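Bench diary: lifting the steamer ring

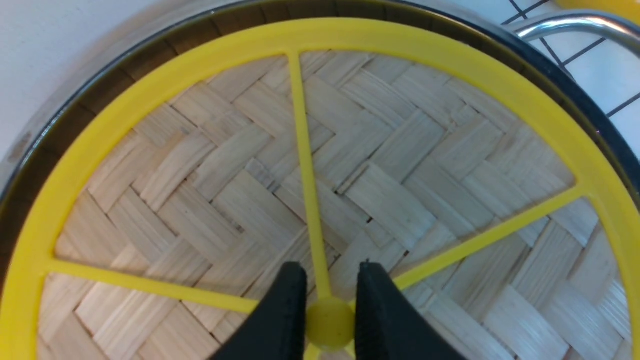
Navuncombe, April 25, 2023

Back on the steamer task. The yellow ring sits flat on the woven bamboo, inside the pot rim, and the job is to take it out by the hub and put it down on the tile. A person does this with two fingers while thinking about dinner. I have been at it, on and off, since January.

Approach was good today. The fingers came down open on either side of the hub with the near spoke between them, and I stopped the run there for a look before letting it close. Both tips clear of the plastic. I would have signed for that position a month ago and not believed I'd get it.

Closing is another matter. The hub is a low disc, a bit thicker than the spokes, and there isn't much wall on it for a pad to press against. If the tips stop high they ride up over the edge and shut on nothing. If they stop low they touch the weave, the wrist reads contact, and the routine backs off as it was told to. The usable band between those two is narrow, and the bamboo is no reference surface. It gives when pressed and the strips don't all lie at one height.

Changed three things this session:

Contact threshold on the descent raised, so that brushing a strip doesn't end the attempt. Closing speed halved for the last part of the travel. Lift started with a short straight pull before any sideways motion. I had been blending the two to save time, and the ring tipped and caught the rim.

Running total for the ring is now 423 attempts, of which 258 ended with it set down outside the pot and right side up. That includes all the early rubbish. I want a clean block of 50 with today's settings and no touching the parameters halfway through, which I always do and then can't say what the numbers mean.

The steel is still a nuisance. Brushed metal around the ring, a chrome handle behind it, and both change appearance when the wrist moves a little. Yellow plastic against pale bamboo segments well enough. The trouble starts at the outer edge, where the dark strip between ring and rim gets read as part of one or the other depending on the light. I have stopped using the outer edge for alignment and take everything from the hub and the spoke directions. Three spokes are enough to fix the center if one is lost.

Spent the middle of the day reading the Plusetti report on kitchen handling, which I had been putting off. Their position is that ordinary household chores are a matter of more demonstrations and that the hardware is already good enough. They show pots, lids, racks, a dish drainer. I don't disagree about the hardware for lids. A lid has a knob, and the knob was put there for a hand. My ring has a hub that happens to be in the middle. Han's write-up is more careful and separates the objects made to be picked up from the ones that merely can be. I'd like to see the Plusetti results split the same way.

My own view for now, to be compared with whatever I write next year: single moves, yes. Pick, lift, place, with the pot in a known spot and the light left alone. A whole chore, no. Steaming a batch of buns means filling the pot, seating the base, seating the ring, waiting, then doing all of it in reverse with steam in the lens and everything slick. I have not run one wet trial. I have not run one with food. Anyone asking whether it can cook gets the answer that it can sometimes remove a piece of plastic.

Time per attempt is the other embarrassment. By hand it's a second or so. The arm is slower by a wide margin and I slowed it further today.

Palluria want a short note on which items from their shop-floor list might carry over to a kitchen. Sorting and bin picking, probably. Anything nested inside anything else, I'll mark as open. The ring in the pot is my evidence, and I'll attach the failures with the successes. They allow 400 words.

For next session:
Block of 50, settings frozen.
Rotate the pot between attempts so the handle isn't always in the same place.
Measure the real height of the hub above the weave at several points. I have been using a number from memory.
New finger pads if the ridges look worn.
Try seating the ring as well as lifting it. Expect it to be worse.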